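De: Chak-lun Tam
Para: lista de farmacia de atención primaria
Fecha: 19 de agosto de 2024
Asunto: Re: Conciliación de la medicación al alta, plazos y formulario

Hola, Xóchitl, y hola a todos:

Contesto a la lista porque varias de las preguntas nos las han hecho también desde el centro de Mimari. Copio abajo tu mensaje para quien no lo tenga.

Nosotros empezamos con la conciliación en mayo. Desde entonces nos han llegado 1.471 informes de alta y hemos conciliado 1.171. El resto se reparte entre pacientes que siguen ingresados en otro hospital, traslados de domicilio y un grupo al que no conseguimos localizar por teléfono. De ese último grupo no tengo el desglose hecho; lo pasaré cuando lo tenga. 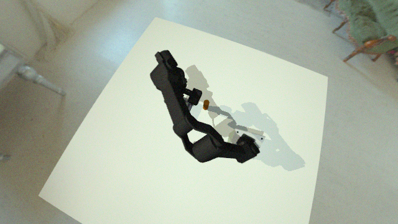 La revisión con el paciente delante lleva más tiempo que la del informe, y conviene reservar una consulta con mesa grande. Pedimos que traigan todo lo que toman en casa, incluidos colirios, parches y lo que compran sin receta, y hay que poder extenderlo por grupos. Una superficie lisa y de color claro, como esa sobre la que se extiende el brazo negro, va bien para los comprimidos oscuros, pero los blancos se pierden y tenemos que poner debajo una bandeja de color. La mesa de la consulta Huang es demasiado estrecha y ya hemos pedido el cambio.

Sobre tus preguntas, por orden:

1. Plazo. Llamamos dentro de los dos días hábiles siguientes al alta. Si el paciente lleva anticoagulantes, insulina u opioides, pasa al principio de la lista del día. Con los viernes por la tarde no hemos encontrado buena solución: la enfermera de enlace hace una primera llamada corta y la farmacéutica completa el resto al volver.

2. Quién firma. La propuesta la redacta farmacia y la valida el médico de familia. Mientras no está validada no se toca la receta electrónica, salvo duplicidades evidentes, y aun así se avisa antes por teléfono. Tuvimos un caso de enalapril con dos marcas distintas, una recetada antes del ingreso y otra al alta, y el paciente tomaba las dos. En el formulario hay ahora una casilla obligatoria para el principio activo.

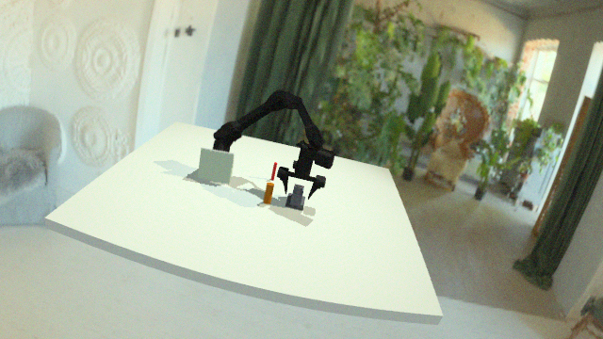

3. Formulario. Usamos el de Drasto con cambios. Quitamos el apartado de antecedentes, que ya está en la historia, y añadimos «motivo de la suspensión», que casi nunca viene en el informe. El campo de alergias se arrastra solo, pero hay que comprobarlo siempre, porque toma el último valor guardado aunque esté en blanco.

4. Seguimiento. Segunda llamada a los 90 días, solo para polimedicados. Preguntamos por caídas, mareos, dosis olvidadas y cambios hechos por otros especialistas. Si hay un cambio, se abre una conciliación nueva y no se corrige la anterior.

5. Cuidadores. Sí, hablamos con ellos, con autorización del paciente registrada en la historia. Si quien prepara el pastillero es otra persona, la citamos también.

El circuito con Husidov sigue pendiente. Envían los informes en PDF escaneado y hay que transcribirlos a mano. Si alguien de la lista ha conseguido que se los manden en otro formato, que lo cuente, por favor.

Un saludo,
Chak-lun Tam

-----Mensaje original-----
De: Xóchitl Figueroa
Asunto: Conciliación de la medicación al alta, plazos y formulario

Buenos días:

En nuestro centro queremos empezar a conciliar la medicación de los pacientes dados de alta y nos faltan varias cosas por decidir. ¿En qué plazo llamáis? ¿Quién firma los cambios, farmacia o el médico? ¿Qué formulario usáis y qué le habéis cambiado? ¿Hacéis alguna llamada posterior? ¿Y habláis con los cuidadores o solo con el paciente?

Somos una farmacéutica y una enfermera a media jornada, así que agradezco sobre todo respuestas de centros pequeños.

Gracias,
Xóchitl Figueroa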